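July, 17:40

Long day on the two-arm bench, all of it recording. The set we are building for Herrero is tableware and small kitchen things: mug, cup, plates, rack, scissors. Target for the set is 2000 episodes. The counter stood at 414 when I shut the recorder down, after rejects.

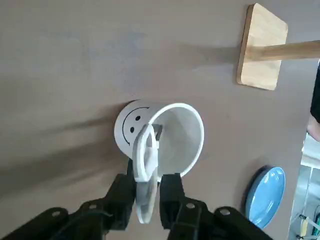
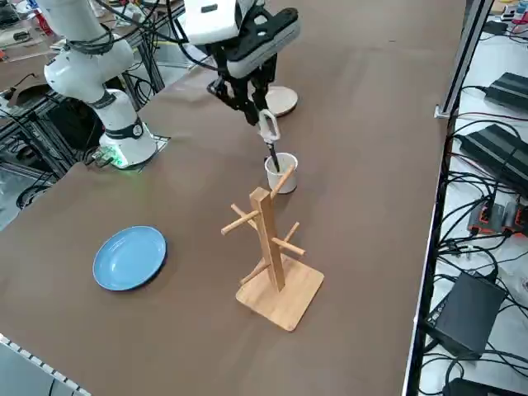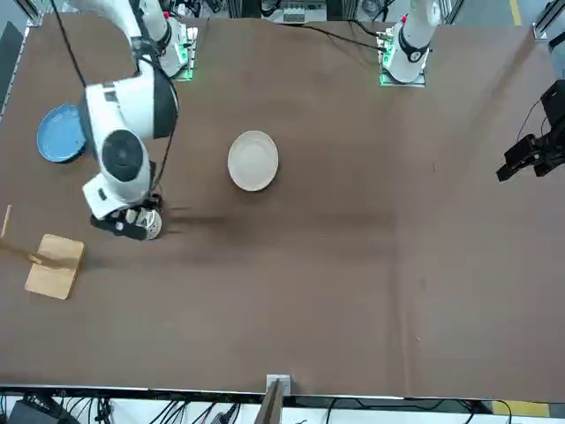
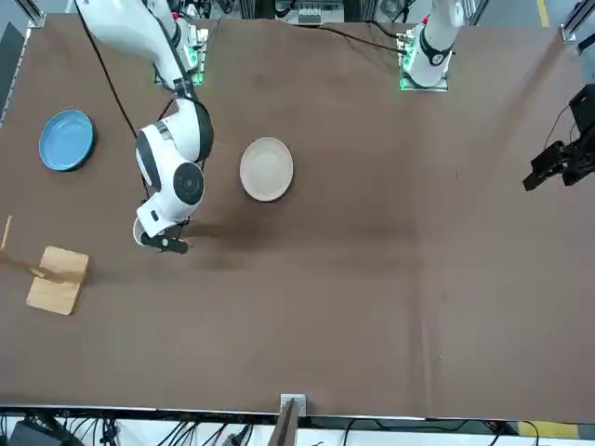 *Kitchen set, teleoperated. First: wrist view, mug gripped by the handle. Second: scissors over the cup. Third and fourth: fixed view, both arms, plates on the table.*

Notes while I still remember them.

**Mug.** The smiley mug on its side is the start pose I want more of. Upright mugs are over-represented in what we inherited from Skomulmont and the policy has learned to expect the handle at a convenient height. With the mug lying down the handle can point anywhere, so the operator has to commit to a wrist angle early and live with it. I asked for a pinch on the handle every time and no grasps over the rim. Two rim grasps got through anyway and I have marked them as rejects. They were perfectly good grasps, which is annoying, but mixing two strategies at this volume gives an average of both and the average closes on air.

The face is useful to me for a dull reason. It fixes the roll of the mug in the wrist view at a glance, so when I scrub through episodes I can check the spread of start orientations without opening the pose file. The spread is poor. Far too many with the opening towards the right. Tomorrow's start poses come off the printed list and the operator does not get to choose.

**Scissors.** Instruction string is "put the scissors in the cup", blades down, held by the handle. This is the slowest task in the set and I expect it to be the one that needs the most data. The cup has a small opening and the rack was placed close enough that one of its pegs overlaps the cup in the fixed view. I left it. A policy that only works when the fixed camera has a clean line to the cup is no use to Saltow, whose benches are far worse than ours. The wrist camera should carry the last few centimetres in any case.

Label boundaries need a decision. At present the success flag is set by the operator with the pedal, and the pedal comes late. Some operators press on release, some after the arm has backed off. I want release as the end of the task and the retreat as its own segment, with a separate label. Wrote this to Gebhard Strebel at lunch. He replied that he would sooner cut the retreat altogether, as it costs storage and teaches nothing. I disagree. Without the retreat the arm has never seen the state just after letting go, and on the Farnard runs it simply stopped there with the fingers either side of the object. We will talk about it in the morning.

**Plates.** Both plates out, the blue one over on the left of the table, the pale one nearer the middle. Language variants for these are the simple colour ones: "the blue plate", "the white plate". I had one annotator writing "cream" and another writing "white" for the same object. Both are kept. People will say both. The colour words go in as they were written and the object ID does the job of tying them together.

Plates are also our usual distractors for the other tasks, and I have been lazy with them. In a lot of the single-object episodes the blue plate sits in very nearly the same spot, and I suspect the model could use it as a landmark. Moving it between episodes takes a few seconds. Added to the reset sheet, with a tick box.

**Arms.** Reminder to self on naming, because it cost me most of an hour again. Left and right in the logs are the robot's own. The fixed camera looks at it from the front, so the right arm is on the left of the picture. One batch of 40 episodes had been tagged from the picture. The joint data is correct, only the text fields are swapped, so it is a script and no re-recording. I ran the script on a copy, compared ten by eye, then ran it on the real thing. The check for this should happen at import. Half a dozen lines: compare which arm's joints move with which arm is named in the tag, and refuse the episode if they differ. Bimanual tasks will need an exemption.

**Idle arm.** Related. When only one arm is working, the other has no agreed parking pose, and operators leave it wherever it was. In the fixed view its gripper can then hang at the edge of the picture with nothing joining it to the base. I do not mind that as variation. What I do mind is that the idle arm's joint values drift by small amounts when an operator rests a hand on the leader, and those small movements are recorded as actions. Filter proposed: below threshold for the whole episode, write the arm as stationary. Threshold to be set from a recording with nobody touching anything. Not done yet.

**Table cover.** The brown cloth creases. With low light across it a crease reads as an edge, and the plate detector we use for automatic start-pose logging fired on one twice. I could smooth it between episodes but then we have a very smooth cloth and nothing else. Leave it creased, raise the detector's minimum size, check the log by hand for a few days.

**Timing.** Mean episode for mug pick is fine. Scissors is long and the length varies with the operator more than with the start pose, which tells me the hesitation is human. The pause before the blades go in is the worst part. I tried the task myself and paused as well, so I can hardly complain. Options are to trim still frames at import or to have people practise before they record. Practice first. Trimming still frames also removes the pauses that mean something, such as waiting for the fingers to close.

Reject count for the day is 40, mostly late pedal and a few where the object left the reachable area. Dropped objects are not rejects as long as the operator recovers, and I have written that in capital letters on the sheet. I want recoveries. We have hardly any.

For the morning:

- start poses from the printed list, mug first
- blue plate moves every reset
- retreat segment, settle with Gebhard
- arm name check at import
- idle arm recording, hands off, five minutes
- back up before anyone runs anything

Copy to the second disk was at two thirds when I left it. Check it before deleting from the recorder.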